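Wuda Grasp Planner

Wuda is the grasp planning module in the Plarkedley control suite. It takes depth data, proposes grasps for each object, and sends a collision-checked path to the arm controller. No object models are needed. 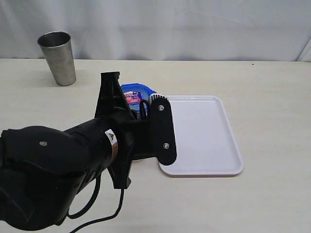

Robotic gripper at a tabletop with a lidded container, tray and steel tumbler.

Finger shape, pad thickness and cable clearance are set in one tool file. Change the gripper, edit the file, restart the planner — the rest of the setup stays the same.

Planning time: 195 ms per grasp, typical
Control link: 100 Hz
Cameras supported: up to 2
License: per arm, includes Asincombe simulator plug-in

Request a quote or trial key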